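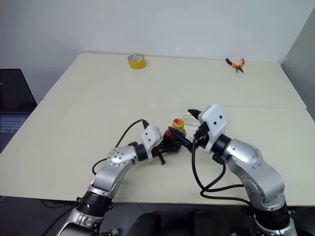 Selvaraj Sikder me escribió en julio que dejar el azúcar en las bebidas es pura cabezonería y que a los 13 días ya ni se echa de menos. Pues yo llevo 357 y todavía me acuerdo, Selvaraj, ¡todavía me acuerdo!

Empecé por el café, que era lo fácil (dos cucharadas, luego una, luego media rasita). Lo gordo venía después de comer, con el refresco de rigor y la siesta que no era siesta. En la cafetería Bevance, la de abajo de casa, ya me lo ponían sin preguntar — y a ver quién decía que no.
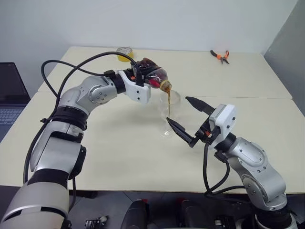 Un chorrito de algo marrón cayendo en un vaso, mi debilidad de las cuatro de la tarde.

Lo que me ha funcionado es el agua con gas muy fría y una rodaja de limón, o una infusión de hibisco que compro a granel en Lema. Con pizza sigo cayendo, no voy a mentir, y en las bodas también. Mi hermana dice que eso no es dejarlo, que es espaciarlo, y llevamos meses discutiéndolo en el grupo de la familia.

Para la próxima entrada os debo la receta de la limonada sin azúcar, que me la habéis pedido muchísimo. Me falta afinar la cantidad de menta — la última jarra sabía a dentífrico.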